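Information Policy and Data Protection
Handout 6: Consent, Purpose and Secondary Use

Reading for this unit: course reader, chapters 7 and 8. Bring the Trimdale worksheet to section.

6.1 Scope

Unit 5 covered how personal data is collected. This unit covers what happens to it afterward. The central term is secondary use: any use of personal data for a purpose other than the one stated at the time of collection. Sale to a third party is one form. Internal reuse by another department of the same firm is also secondary use, and students regularly miss it on the worksheet.

6.2 Terms

Data subject. The person the data describes.
Controller. The party that decides why and how the data is processed.
Processor. A party that handles the data on the controller's instructions.
Purpose statement. The text shown to the data subject that says what the data is for.
Derived data. Data produced from other data, such as a score or a category label. Derived data about a person is personal data if it can be tied back to that person.

A firm can be a controller for one data set and a processor for another. Assign the role per data set, then per use.

6.3 Forms of consent

Express consent requires an act by the data subject: checking a box, signing, replying. Implied consent is read from conduct. Bundled consent joins several purposes in a single act, so that the subject accepts all or none. Proxy consent is given by one person on behalf of another.

Proxy consent is the weak point in contact-list uploads. A user who uploads an address book shares names and phone numbers belonging to people who were never shown the purpose statement. The user's own consent does not cover them.

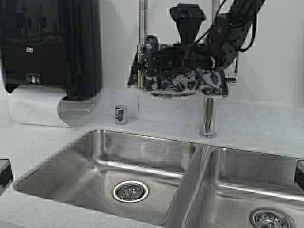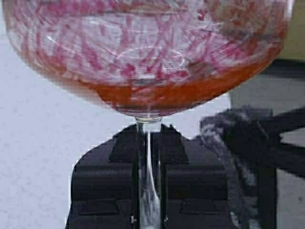
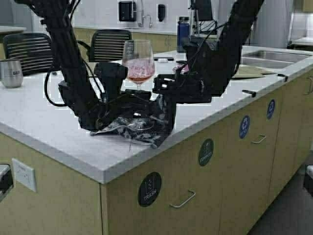
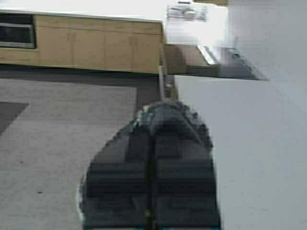 Four views, one location.

6.4 Case: the Flatero quiz

Flatero is a social app. Vurix, an outside developer, runs a personality quiz inside it. The purpose statement reads: "Your answers are used to calculate your result." When a user opens the quiz, the app passes Vurix the user's profile and the user's contact list. Vurix calculates the result, stores everything it received, and later licenses a derived data set to Tyagi, a marketing firm. The derived set assigns each person to one of 15 interest groups.

Work through the case in this order:

Step 1. List each data set: quiz answers, user profile, contact list, derived groups.
Step 2. For each data set, name the controller and any processor at the time of collection.
Step 3. Compare each use with the purpose statement.
Step 4. Mark each use as primary or secondary.
Step 5. For each secondary use, state what consent would have been needed and from whom.

Quiz answers used to calculate the result: primary. Contact list stored by Vurix: secondary, with no consent from the contacts. Derived groups licensed to Tyagi: secondary for everyone in the set, including users who took the quiz. Vurix acts as controller for the derived set - it chose the purpose - even if its contract with Flatero calls it a processor. The label in a contract does not settle the question.

6.5 Retention

Data kept past its purpose is open to secondary use by default. A retention rule states a period and a starting event. "30 days" is incomplete. "30 days after the account is closed" is complete. Deletion by the controller does not reach copies already passed to other parties, and a written promise to delete is weak evidence of deletion. Logs or an outside audit are stronger.

6.6 Assignment

Complete the Trimdale worksheet. Trimdale is a town library system that wants to reuse borrowing records to plan branch hours. Apply steps 1 to 5, then draft a purpose statement that would cover the new use. Limit the statement to 100 words. Graded out of 20: 15 for the analysis, the rest for the statement. Due in October, before the midterm review.

Unit 7: breach notice and the timing of disclosure.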